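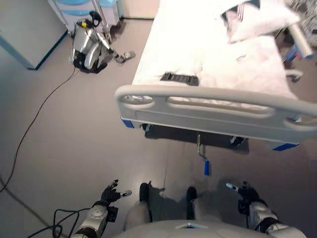

Bed preparation was timed as a single task covering linens, brakes and height adjustment. The task list was drafted by Lumturie Bošković and revised in May after the pilot runs. Height is set at the crank under the footboard, the one with the blue grip, and the crank is folded back before the bed is moved. The footboard has three oval hand openings, and all pushing was done from that end. Runs in which the sheet was left wrinkled were logged as incomplete. Of 200 runs, 4 were discarded for missing start times. Raw times are in Appendix B, sorted by run number.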